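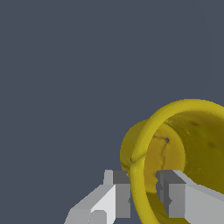 Szymon Domański
Product lead, Nasard, at Kindale (Indimstead)

Nasard Cup Pack

I've been asked to write this page about six times and kept putting it off, so let's get on with it. The Nasard Cup Pack is a set of simulated pick-up examples for a single arm with a two-finger gripper. One yellow cup, a plain dark background, and a lot of goes at getting hold of the thing. If you're training a grasping policy and you want something small and tidy to start on before you spend your money on real arm time, this is what we made it for.

There are 1,417 episodes in the current release. We recorded roughly 3,000 to get there, and I went through the lot with a mug of tea and a keyboard shortcut for "no". What got thrown out was mostly dull stuff: the driver had stopped for a chat and left the arm parked, or the cup had dropped through the world (it happens, physics engines have their moods). A clumsy grasp stays in as long as it's a genuine attempt. Missed grabs are marked as missed, and you can filter them out with one line if you'd rather not have them.

Every episode was driven by a person with a hand controller. I know plenty of packs are made with a scripted planner, and we tried that first! The paths came out lovely and smooth and all very much alike, and a policy trained on them got stuck the moment the cup was somewhere a bit odd. People dither. They come in too high, back off, turn the wrist and try the other side of the rim. That's all in the recordings and I'm very fond of it.
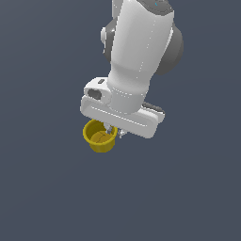 We also let the drivers choose their own grip, with one finger inside the cup and one outside, or round the body if they fancied it. The choice is stored as a tag with each episode, so you can train on rim grips alone or mix them up however you like. My own habit is to start with the rim ones and bring in the rest later on.

The cup mesh is a bit lumpy, by the way, and there are thin dark lines across the bottom of the inside. We've left it as it is — a clean version is on the list for the next release, probably November, and you'll get it free if you've already bought this one.

What you get in each episode

Up to 200 steps, with joint positions, gripper opening and the driver's command at every step
Colour pictures from 3 virtual cameras, all in step with the joint data
The position and tilt of the cup throughout, straight from the simulator
Tags for grip type, starting pose and result
A plain text note from the driver, if they left one (some are quite rude about the controller)

Starting poses are split between cups standing upright and cups lying on their side. The upright ones are far easier, so please don't train on those, get a cheerful score and email me about it. There's a held-out set in its own folder with both kinds in it. Use that one for your numbers. 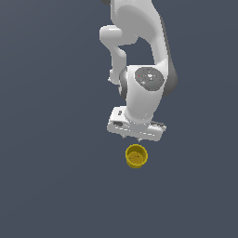 Adding your own examples

The pack comes with the Nasard recorder, the same one we use in the office. Load the cup world, pick up your controller, press the big button to begin and press it again when you're done. Episodes save in the same layout as ours, so you can drop them in next to the bought ones and carry on training.

Do a practice batch first and bin it. Everyone drives differently in their first half hour, me included, and you don't want that mixed in with the good stuff. After that, short sittings work best.

You can swap the cup for your own mesh too. Keep it to something the gripper can close on, and check the scale before you record anything — I once spent a whole afternoon chasing a cup the size of a wardrobe.

Licences and orders

There's a single-desk licence and a team one, and both cover commercial training. If you already have the Fernandes pack from us, the two load side by side and your recorder key works for both. Write to the Kindale office for a price, or ask for the sample folder and have a play with that first.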